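The Case Against the Tidy House

Somewhere in the last few years, putting things away stopped being a chore and became a purchase. I noticed it first in the queue at Merkent, where the woman in front of me had a trolley full of empty boxes. Clear ones, lidded ones, narrow ones for the gap beside the fridge. She was spending more on the boxes than I suspect she had ever spent on whatever was going in them.

I am not above this. In November I gave in and bought the Frota starter set, which promised me "a place for everything" and cost £52. It came with 40 labels, a small pen and a booklet that told me to begin with a single drawer. The booklet was very calm. I was less so, having tipped the drawer out on the bed at nine in the evening and found that I now had nowhere to sleep.

Here is what was in it: three dead batteries, a tape measure, a bicycle light, the guarantee for a kettle I no longer own, and a great many elastic bands. The method says to sort by use. But what is the use of a key that fits no door in the house? I put it in a box and wrote KEYS on the label, and it has been there ever since, tidy and pointless.

The people who sell this stuff would say I gave up too soon. Timel, which runs the sort of home course where you pay £210 for six evenings and a folder, says the trouble is that most of us tidy by room when we ought to tidy by kind. All the scissors together. All the string. I tried it. It works beautifully until you want to cut some string in the kitchen and have to go upstairs for both.
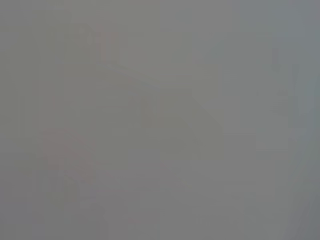
What bothers me more is the colour. Every tidy house I have been shown, in a brochure or on a screen, has gone the same shade of oatmeal. Rice is poured into jars so that nobody need look at the packet, and books are turned spine to the wall. I can't see who this helps. A red packet of lentils is easy to find at the back of a cupboard. A pale jar among eleven other pale jars is a guessing game, and I have made a crumble with semolina to prove it.

There is some sense in the idea, and I will grant it grudgingly. Hooks are good. A tray by the front door for post is good, provided someone empties it. The best thing I bought all year was a lump of Prestik, the putty that sticks things to walls, and I used it to hold the shopping list on the inside of the larder door. It needed no folder.

I also kept a rough diary for the month, on the grounds that anybody making claims about saved time should be made to show their working. Mine goes as follows. Emptying, wiping, sorting and labelling came to 300 minutes. I did not time the looking for things afterwards, because by then I was cross, but I can report that the tape measure has gone missing twice. It never once went missing when it lived in the drawer with the batteries.

A friend with three children and no labels at all tells me that her system is a big basket at the foot of the stairs. Things go in, and people who want them come and dig. She has never taken a course. Her house looks lived in — which I gather is now something you apologise for — and she knew where her scissors were when I asked.

I have taken the lids off most of the Frota boxes. Two hold onions, and one has gone to the shed with slug pellets in it, still labelled STATIONERY.

More from Home
Do you need a second airing cupboard?
The great jam jar shortage
We tried five doormats in the rain
Why your shed is damp
Letters: in defence of the ironing pile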